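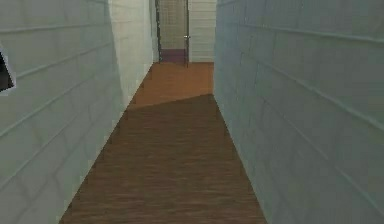 How do you tell which of two controllers is better?

Give them both the same job, in the same place, from the same starting point, and do it enough times that luck stops mattering.

That answer takes one line to write and a whole chapter to carry out, and carrying it out is great fun! By the end of this chapter you will have run two controllers down a simulated corridor, logged every run, and made a fair claim about which one you would trust on a real machine.

Chapter 7. Comparing Controllers in Simulation

7.1 Why start with a corridor

A corridor looks like the easiest place in the world to drive. There are two walls, a floor, and a door at the far end to aim for. Now think about it from the controller's side. The walls are pale and look much alike, so a camera has only the faint seams between panels to work with. The left wall takes a small step just before the door, which means a controller that simply holds a steady distance from that wall will get a surprise near the end. The floor changes tone partway along, and a program that finds the floor by its color may decide the world stops there.

All of these are small troubles, and small troubles are wonderful for testing. A very hard course defeats every controller and a very easy one defeats none. What you want is a course where a good design and a fair one come apart.

7.2 The two controllers

The first, Tuvby, is a wall follower. It reads the distance to each side and steers toward the middle. It is short enough to print on a single page, and you should read all of it before you run it.

The second, Orbridge, steers from the camera. It looks for the point where the lines of the corridor meet and turns to keep that point centered. It needs more computing time per step -- 22 milliseconds on our lab machine -- but it can look ahead in a way that Tuvby can't.

Before reading on, write down which one you expect to win. Keep the note. You will want it in Section 7.6.

7.3 What we will measure

Each controller gets 100 runs. For every run, record 3 things:

Whether the controller reached the door
The time taken
The closest it came to a wall

Change the starting angle a little between runs, and use the same list of angles for both controllers. If one gets the gentle starts and the other gets the awkward ones, you have compared the starts.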